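Notebook, Manipulation Software Group
Bin-picking cell, Bramwell stack
Entry for Friday, January
Present: D. Abernathy, Y. Xiao, H. Zou. Remote: G. Tô.

Purpose of the session

The session was scheduled to find the source of the late planner replies reported by Ms. Xiao earlier in the week, and to decide whether the grasp-scoring change on the Isar branch can be merged. The KUKA arm was run at reduced speed throughout. No changes were made to the safety configuration or to the tool load data.

State at start

The control PC was running the main branch of Bramwell with the Candura perception node built from the same commit. The Isar branch was checked out in a second workspace so that both scoring functions could be run against the same recorded clouds. Calibration between the fixed camera and the robot base was the one Mr. Zheng stored before his leave. It was checked with the touch-off routine before work began and was accepted without adjustment.

Logging was set to write the full planning request for every attempt, including rejected candidates. This had been off by default, and it is the reason the earlier reports could not be traced. The setting has been left on in the cell configuration file. Anyone who turns it off should record that here.

Late planner replies

The first block of attempts was run on main with no modification. Most requests were answered well within the limit of 1000 ms. The late ones were not spread evenly. They fell almost entirely on requests where the chosen grasp was close to a sloped wall of the bin, and in each of those the log shows the planner rejecting a long run of approach poses before finding one it could accept.

Two possible causes were discussed. The first was the collision model of the bin, which was drawn with vertical walls when the cell was first set up and was later replaced by a mesh with the correct slope. Ms. Zou loaded the scene file and confirmed that the new mesh is in use. However, the padding value of 20 mm carried over from the old model is still applied on all sides. With sloped walls this removes a large share of the usable volume near the floor.

The second was the wrist. The cable allowance on the last joint is represented as a capsule attached to the flange, and it is considerably larger than the cables themselves. When the gripper is turned so that the capsule faces a wall, the pose is rejected although the arm would have clearance.
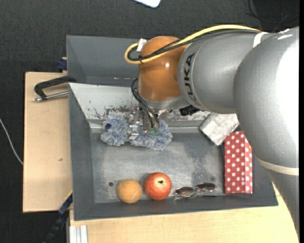

Padding was reduced on the walls only, and the value for the floor was kept. The same recorded requests were then replayed offline. The late replies on wall-side grasps dropped out of the log, apart from a small group in which the capsule was the limiting shape. Mr. Abernathy asked that the capsule not be changed on the basis of replayed data alone, and this was agreed. A tighter shape will be drawn up and tested with the arm in manual mode before it goes into the scene file.

Candidate scoring on the Isar branch

The Isar branch adds a penalty for grasps on segments whose surface normals disagree with each other. The intention is to keep the picker from choosing cloth first, where the score under main is often high because the fuzzy surface gives many candidate contact pairs and the best of them looks good in isolation.

On the mop-like cloth the penalty behaves as intended. Candidates along the tufts are pushed down the list, and the ranking no longer changes sharply between consecutive clouds of the same pile. On the apple and the tennis ball the two branches give nearly the same order, as expected for closed, rounded shapes.

The sunglasses remain a problem on both branches. The tinted lenses return few usable points and the thin frames are broken into several short segments. Under main, these segments are scored separately and usually discarded for size. Under Isar, one of them occasionally survives with a high score, since a short straight piece of metal frame has very consistent normals. Ms. Xiao considers this a defect in the minimum-size test and not in the penalty itself. The test is applied before segments are merged, and it should be applied after.

A patch moving the test was written during the session and run against the stored set of 442 clouds. It removed the surviving frame segments without affecting the ranking of the other objects in the clouds that were inspected by hand. The full comparison had not finished when the session closed. It was left running on the shared machine under Ms. Xiao's account and should not be stopped.

Segmentation near the walls

Ms. Zou raised a further point while reviewing the overlays. The far wall is speckled with stains, and the color term in the Candura segmenter sometimes attaches patches of wall to whatever lies in front of it. The effect on grasp position is small, but the object extents sent to the planner are too large, and this adds to the rejections described earlier. Two remedies were proposed: masking the walls from the known bin pose, or lowering the weight of the color term. Masking is preferred. It relies on the bin being clamped in its recorded position, and the startup script should therefore check that position and refuse to continue if it is out of tolerance.

Mr. Tô noted that the Brotska viewer draws the bin mesh without padding, so that a rejected pose can look acceptable on screen. He will add an option to display the padded volume.

Decisions

Wall padding stays at the reduced value on main. The change has been committed with a reference to this entry.

The Isar branch is not to be merged until the full comparison has been read by someone other than its author. Ms. Zou has agreed to do so.

The planner time limit is unchanged. Raising it was considered and declined, as it would hide the cases now being found.

Open items

Tighter cable shape for the flange, to be tested in manual mode (Abernathy).
Wall mask and startup check of the bin pose (Zou).
Minimum-size test after merging, with a unit test using the frame segments (Xiao).
Padded volume option in the viewer (Tô).
Confirm with Mr. Zheng whether the stored calibration was taken with the arm warm. His note gives a warm-up time of 60 minutes but does not say whether it was followed.

Logs are in the session folder on the group drive, under the cell name. The replay script requires the scene file from the same folder and will give wrong clearances if run with the current one.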